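Cleslow Robotics Club: Manipulation Section FAQ

Last revised November 11, 2023

Questions that come up at sign-up and in the first few weeks. The mobile robot section has its own page. If your question is not answered on either page, use the contact form on the club site.

General

Who can join the manipulation section?

Any student enrolled at Cleslow, full time or part time, in any major. Most members study engineering or computer science, but neither is required. Alumni may attend talks but may not operate the arm, for insurance reasons.

Do I need to know how to program?

You need to be able to read a short Python script and change a value in it without breaking the rest. That level is enough for data work and for scoring. Members who want to train policies or change the controller should have completed one programming course or be able to show equivalent work.

Is there a fee?

Dues are 20 dollars per semester. They cover consumables, the lab access card, and your place on the travel list for the Nambiar Challenge. Dues are not refunded after the safety check has been passed.

How much time does it take?

Plan on one session per week plus reading. Members on the competition team should expect two sessions per week from January until the end of the season.

Can I join in the middle of a semester?

Yes, for data work and software. Arm training is run in groups at the start of each semester, and late joiners wait for the next group. You may record notes and score trials in the meantime.

The task

What does the section work on?

The main project is Dakedik, a desk-tidying task. A single fixed-base arm with a two-finger gripper has to move small stationery items from the tabletop into the right container. The containers and a few larger objects stay on the table throughout. The larger objects are there as distractors, and the arm loses points for touching them.

Which objects are used?

The object list is kept in the repository under the task folder. It currently includes retractable pens, a clear ruler, an eraser, a pencil sharpener, a tall black box, a green basket, a ruffled glass bowl, a bread roll, and a bottled coffee drink. Not every object is on the table in every layout. Use the listed items only. A pen of a different diameter changes the grasp width and makes the trial useless for comparison.
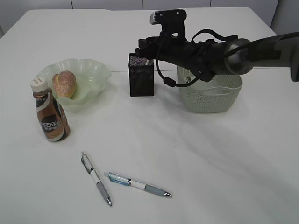

Dakedik desk layout with the gripper over the black box and two pens on the table.

Why are the pens treated as a separate category?

They are the hardest items in the set. A pen is thin, it can roll, and the clip changes how it sits on a flat surface. The policy has to choose a grasp point along the barrel and then rotate the wrist so that the pen goes into the box end first. Most failed trials in our logs are pen trials, and most of those fail at insertion.

Does it matter which end of the pen goes in first?

For the practice score, no. For the Nambiar Challenge, the tip has to point down. Train for the stricter rule.

What counts as a success?

The item is inside its assigned container, the gripper has released it, and the arm has returned to the home pose. All three must be true before the time limit. An item resting across the rim of a container is a failure, even if it falls in afterward.

What happens if the arm touches a distractor?

Contact that does not move the object is logged and costs nothing. Contact that moves the object costs one point. Tipping the bottle ends the trial.

Can I move an item that the arm has dropped?

During data recording, yes, after the arm is paused. During scored trials, no. Leave the item where it is, let the time run out, and log the trial as it happened.

Equipment and software

What software do we use?

Teleoperation and playback run through Drillar, the control package written by earlier members of this section. It handles camera streams, joint logging, and the soft limits. Training code is in a separate repository. Do not install Drillar from an old branch. The calibration file format changed in May and files from before the change will load without an error but give wrong offsets.

Can I work from home?

Training, labeling, and code review can be done from anywhere. Anything that moves the arm has to be done in the lab, in person, with a second trained member in the room. Remote motion commands are disabled in the configuration and are to stay that way.

Which cameras are recorded?

One on the wrist and one fixed view of the table. Both streams have to be present for an episode to be accepted. If the wrist stream drops out, discard the episode and check the connector before starting the next one.

Do I need my own computer?

A laptop is useful for labeling and for reading logs. The lab workstation handles everything that involves the arm. Training jobs go through the department queue, and you will get an account after the safety check.

May I change the gripper fingers?

Only for a test that has been entered in the hardware log. Put the standard fingers back when you are done, run the width calibration, and write down the result. Changing fingers without a log entry has cost the section several days of data in the past.

Sessions

How is a session organized?

Two members per slot. One operates and the other resets the table and keeps the log. Swap roles halfway through. A slot is booked for two hours, including setup and cleanup.

How do I set up the table?

Start from the layout sheet for the day. Containers and distractors go down first, and they are checked against the reference view in Drillar. Small items go down last. The positions of the small items are supposed to vary within the marked region of the sheet, so do not try to match the reference view for those.
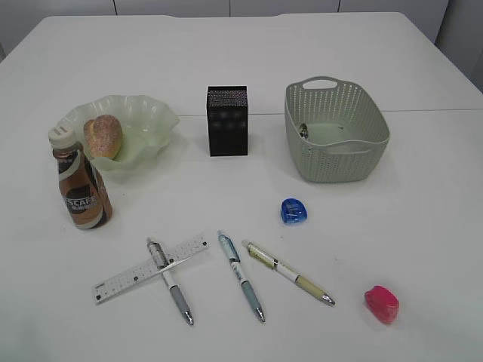
Once the layout has been checked, take the reference still, enter the layout number in the log, and step back behind the line before the arm is enabled. If you find a mistake after recording has started, stop the episode and start again. Do not reach in while the arm is live, including when it appears to be standing still.

What if an object is missing?

Pick another layout that does not need it, and report the missing object in the log. Replacements are ordered once per month. Do not bring something similar from home.

How many episodes do we have?

The current release holds 1031 accepted episodes. The target for the first release was 1000, and it was met before the summer break. The next release will concentrate on layouts in which a pen lies across the ruler, because the current policy tends to pick up both or neither.

Why record more if the target has been met?

The number of episodes was only a planning figure. Coverage is uneven. Eraser trials are well represented, and the grasp works from almost any direction. The sharpener and the ruler have far fewer accepted episodes. The ruler is also transparent, and the detector loses its edges on a white table. We have tried a darker table cover, which fixed the detection problem but did not match the competition surface.

What should I write in the log?

Layout number, operator, start and stop time, result, and a short note on any failure. "Failed" alone is not enough. Write which phase it failed in: approach, grasp, transport, insertion, or release. If you cannot tell, write "unclear" and give the time stamp.

What gets an episode rejected?

A hand in view after the start mark, a missing stream, a pause longer than the limit in the config file, or the wrong layout number. Failed grasps followed by a recovery are accepted and are useful. Do not delete them.

Safety

What is in the safety check?

A short written part and a practical part. In the practical part you will stop the arm from the button, recover it from a soft limit, and clear a jam with the power off. You may repeat the check once in the same semester.

Who may press the stop button?

Anyone in the room, at any time, for any reason. You will not be asked to justify it. Restarting takes a few minutes and is done by the operator.

May I eat or drink in the lab?

No. Food and drinks from the object list are task objects and are not for consumption.

What about loose clothing and hair?

Tie back long hair and roll up sleeves. Remove lanyards before resetting the table. The access card goes in a pocket.

The Nambiar Challenge

What is it?

A student contest for tabletop manipulation. Teams bring their own arm and software and run on tables supplied by the organizer. Our section entered the stationery category for the first time last season.

How did we do?

We finished in 11th place. The grasp phase was reliable. Insertion was slow, and two runs ended on the time limit with a pen still in the gripper. The run logs are in the archive folder and every new team member is expected to read them.

How is the team selected?

By lab hours and by trial results with the current policy, in that order. Members who only do software can be on the team, but at least three people on it must be cleared to operate. The list is posted in the lab and on the club site.

Are travel costs covered?

Transport and lodging are covered for team members. Meals are not. The arm travels as freight and is packed by people who have done it before, with one new member assisting each year.

Is the work usable for course credit?

It can be, as an independent study, if you arrange it with your department before the semester starts. The section will confirm your hours from the log. Hours that were not logged cannot be confirmed.

Can I use the data in my thesis?

Yes. Name the section and the release number. Tell us which episodes you left out and why, so that the rejection rules can be checked against your list.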